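## 4. Running the sink demo on an open day

This section covers the basin-cleaning demonstration on the Tekitano unit. It assumes you've finished section 3 and that the unit has passed its arm check. Visitors have seen plenty of slick videos and some of them will be doubtful. So am I, and I wrote the steps with that in mind.

1. Set the visitor line 2 metres back from the vanity. Tape works better than cones.
2. Put the folded cloths on the left shelf of the sink. Keep the right shelf clear, as the arm swings over it.
3. Dirty the basin by hand. Spots and smears near the drain are the fair test. Dry powder comes off with almost anything and proves very little.
4. Load the Jumumov task file and select **Basin, single faucet**. Don't select **Basin, auto**. The brochure says it works out the sink shape by itself. I haven't seen it do so twice running.
5. Press **Start** and step away from the line. Leave your hand near the stop button.
6. When the unit reports **Clean**, let a visitor look before you say anything.

> **Caution:** "Clean" means the program has reached its last step. It doesn't mean the sink is clean. The unit does not check.

> **Note:** White ceramic throws bright reflections under shop lights. If the wipe path skips a patch, dim the lights over the sink and run it again, and tell people you've done so.

### 4.1 Questions you'll get

Tiongson's sales sheet quotes 2,428 completed wipes over 3,600 minutes of running. Séverine Guérin asked them in July what counted as completed and we're still waiting. Until there's an answer, leave the sheet in the drawer.

If someone asks whether it's faster than a person, say no. A run takes 20 minutes, and I can do that sink before the kettle boils.

### 4.2 Resetting between groups

1. Press **Hold**, then wait for the amber light.
2. Swap the cloth pad on the Tinano wrist.
3. Mark the basin again before the next group comes in, left of the drain as well as right. A demo with all the dirt on one side flatters the machine.
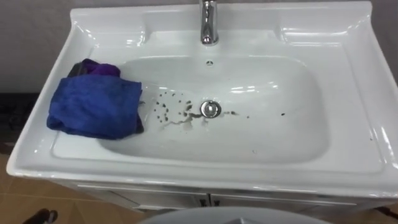
4. Clear **Hold** and go back to step 5 of the main list. If the amber light stays on, finish the visit with the unit switched off and write it up in the log, including how many people were watching.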